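Home > Galleries > Odds and Ends > The Garage Sort-Out

THE GARAGE SORT-OUT: A GALLERY

Posted 7 November 2021 by Latifa Chraibi
Filed under: Home, Tools, Clutter

So I finally did it! After three years of stepping over boxes to get to the freezer, I cleared out the garage of our place on Grindell Road, and because I can't do anything without taking pictures of it, you get a gallery. These are mostly of things I dug up, plus a few of where they ended up living. If you've been reading since the pantry gallery in February you'll know I am not a minimalist (and if you haven't, go look at the spice jars, I'm still proud of those). The rule this time was simple: if I couldn't say what it was for, it went in the Bremell bin. If Ehab couldn't say either, it stayed in the bin.

Click any picture to make it bigger. The captions got long, sorry, I like writing them.

1. The shelf by the side door
I wiped it down twice and then covered it right back up with paint cans. Four of them are the same green! I kept the newest and let the others dry out with the lids off so the county would take them.

2. Extension cords
Wound up over-under, which Ehab Abdel Rahman taught me and which I will now be insufferable about. He does sound for the community theater in Gaber and can wind a fifty-foot cord while telling you a story. Mine look a bit like pretzels but they unroll without knots, and I'll take it.

3. The screw jar
My grandmother's cookie jar, full to the top with screws, wall anchors and one earring. I sorted for an entire evening with the radio on and loved every minute. The wood screws now have their own drawer. The earring does not have a mate, I checked.

4. A paint roller, fossilized
Straight in the trash. I took the picture first so I'd feel bad and clean the next one.

5. Drawer dividers
Cut from cereal boxes and taped at the corners. I priced the real ones at the Funar store and they wanted $27 for a set, so cereal boxes it is, and I get to see a cartoon tiger whenever I need a drill bit.

6. The little tool case
Okay, my favorite part of the whole gallery. I have wanted one of these orange-and-black kits forever, the kind where each thing has its own molded spot and you can tell right away if something didn't come home. Everything I reach for is in there: hammer, pliers, tape measure, a couple of screwdrivers, a utility knife. 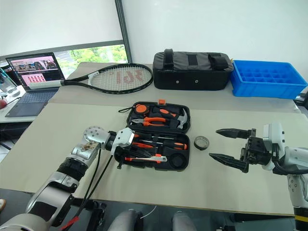
I used to keep my everyday tools in a tote bag, hammer at the bottom, naturally, and every picture I hung started with ten minutes of rummaging. With a case that opens flat you just look down and grab. I've gotten so fussy about it that the pliers have to face the same way each time. Black tape is the other thing I won't be without, and a roll of it gets to sit out next to the case because I use it on everything (cord ends, broom handles, the mailbox flag, don't judge me). The round spot in the corner of the base is open for now. I've been trying out candidates and so far a stack of washers is winning, though picture hooks would be handy too. Send me your votes!

7. Sports pile
Two deflated soccer balls, a helmet that fits none of us, and a can of tennis balls that have lost all their bounce. The soccer balls took air just fine, so they went to the kids across the street.

8. Pegboard, before
Blank and very tempting. I drew around each tool in pencil like my uncle did in his shop, then moved everything and had to erase the lot.

9. Pegboard, after
Garden things only! Pruners, twine, the hand rake, my good gloves on a clothespin. I left the bottom row free for the watering can, which is still out by the tomatoes.

10. Floor
There is a floor. It's gray. I swept it and then just stood on it for a while with a coffee.

Still to do: the rafters, where I can see a box marked LAMPS in handwriting that isn't mine. I'm saving that for when it's warmer. The next gallery will probably be the hall closet, and if anybody has a good way of storing wrapping paper that doesn't crush the ends, please put it in the comments, I've tried two and hated both.

Comments (2)

Ehab: Those cords look great. Next up, hang them on hooks.

Latifa: Hooks are on the list! Right after the lamps.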